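Cleltasby Clothes Exchange - minutes of the planning meeting, September
Present: Janaka Gamage (chair), Liis Kairys, Algirdas Vaher, Inese Vaher (minutes). Apologies: Hubert Tanner.
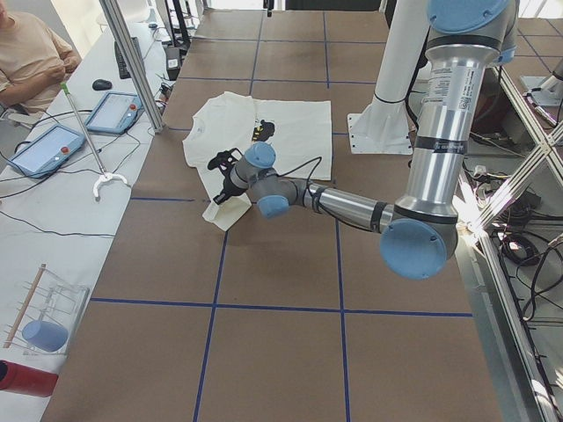
Liis Kairys asked that T-shirts be left to the end of sorting this time, as they fold quickly and the coats and knitwear do not. Inese said the shirts also fill the most boxes, so if they are left we will not know how many boxes to ask for. Agreed to start with coats, and to count T-shirts into piles as they come in without folding them.

1. Minutes of the last meeting
Agreed with one correction. The hire of the side room at Plovila Hall is until 16.00, not 17.00. Janaka to tell Hubert.

2. Folding and table layout
The brown paper on the work table, marked off in squares with blue tape, was discussed. Algirdas would like the same at the exchange itself, one square to a size, so that people can put things back where they found them. Liis thought the squares would be covered over within the first half hour and that card signs standing up at the back would do more. Agreed to try both on the adult T-shirt table only. Other tables to have signs.

White T-shirts with a print on the chest are to be laid out flat and checked front and back before they are folded. Last time a number went out with marks under the arms and two came back with a complaint. Anything marked goes in the rag sack. Inese asked whether shirts with small marks could be offered free at the end of the day. Not agreed, but it can be raised again.

Shirts to be folded to a width that fits the Zalness boxes, sleeves in, print showing. Janaka has a piece of card cut to the right width and will bring it. There was some discussion of whether to fold in half or in thirds. Thirds, for adult sizes. Children's sizes in half.

3. Boxes and storage
We have 42 boxes in the store at Rebane Street, of which three are split at the bottom and should not be used for anything heavy. Algirdas has asked for more from Zalness and is waiting for an answer. If there is nothing by the end of the month he will buy flat ones.

The store has been damp along the back wall. Boxes to be moved forward and kept off the floor. Liis has two pallets and can bring them in her van if somebody helps at the other end. Algirdas will help.

Labels: size and type on the short side, in marker, large. Several boxes last time had the label on the lid and had to be lifted down to be read.

4. Rails and hangers
The long rail is missing a foot. Hubert took it home to look at and has sent word that it needs a new bolt. Hangers are short again. Inese to put a line in the newsletter asking for plain ones - no wire, and no clip hangers unless the clips work.

5. The day itself
Doors at 10.00. Set up from 8.30. Drop-off of clothes closes the evening before, as people arriving with bags in the morning held up the queue last time. Janaka will put this on the poster in larger type.

Limit per person was discussed at length. Last time it was 16 items and the children's tables were bare by noon. Liis proposed ten, with baby clothes not counted. Algirdas preferred to keep the limit and hold back a third of the children's stock until 12.00. Agreed to keep 16 and hold stock back, Algirdas to bring it out.

We expect around 40 households. Tea and coffee in the kitchen only, no cups in the main room.

6. Leftovers
Good winter coats to be kept for the next exchange. Everything else to go as before. The rag sacks must be tied and put by the side door, not in the corridor.

7. Any other business
Inese has found a child's glove and a blue scarf in the lost property box, which nobody has claimed. To be put out on the day.

The key to the side room sticks. Janaka to mention it to the hall.

Next meeting: same place, 18.30, date to be sent round once Hubert is back.

Actions
Janaka - poster, folding card, key, hire time to Hubert
Algirdas - boxes from Zalness, pallets with Liis, holding back children's stock
Liis - pallets, card signs
Inese - newsletter line about hangers, lost property
Hubert - bolt for the long rail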